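Mudham Campus, Outdoor Runs: The Drift Problem

February 17, 2019
Text and page by Yen-ting Lo

We test the Ponent delivery robot on the roads and plazas of the Mudham office campus. In these runs the robot was driving with its own position estimate, and the estimate went wrong. I put three views from its mast camera on this page, together with my notes, so the next team does not need to search the logs as long as we did.

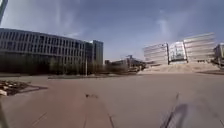
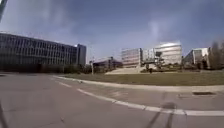
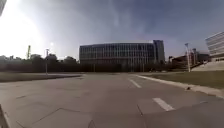
Three views from the Ponent at Mudham. First: the open plaza, with rubble at left and the mound of sandy earth at right. Second: the white lane line and the drain grate by the curb. Third: the concrete road with two lane dashes, looking toward the glass office building.

What went wrong

The robot believed it was 27 centimeters to the left of its true place, and it corrected to the right. Each correction was small, so the supervisor program did not see a fault. After 145 meters the right front wheel touched a curb and the Camenzind drive unit shut itself off, as it is designed to do. No person was near and nothing was broken except one plastic wheel cover.

Notes to the first picture

Large open ground is hard for our matching software. Most of what it can use is far away, and far objects give a good heading but a weak position. I think the drift started on ground of this kind – the log shows the match score going down slowly, then staying low.

Notes to the second picture

The lane line has worn places and small gaps. Our line detector accepts short gaps, but it also accepted a shadow edge two times in this test series. The robot's own shadow lies on the pavement here, at lower right, and we had no mask for it.

Notes to the third picture

Strong glare at upper left. The auto exposure reacts to it and the ground loses contrast. Hannelore Schwaiger checked 1,240 stored images from the series and marked 47 of them as too poor for line detection. The old software used them all the same.

What we changed

The robot now stops when the match score stays low for three seconds. Before, it only wrote a warning to the log. Exposure is measured on the lower half of the image, and the shadow mask is calculated from the sun position. The bumper switch from Dristton was tested again and is good; it sits too high to feel a curb of this height, so we will mount a second one lower.

The wheel cover is still on order. Until it comes we drive at walking speed only, with one person beside the stop button.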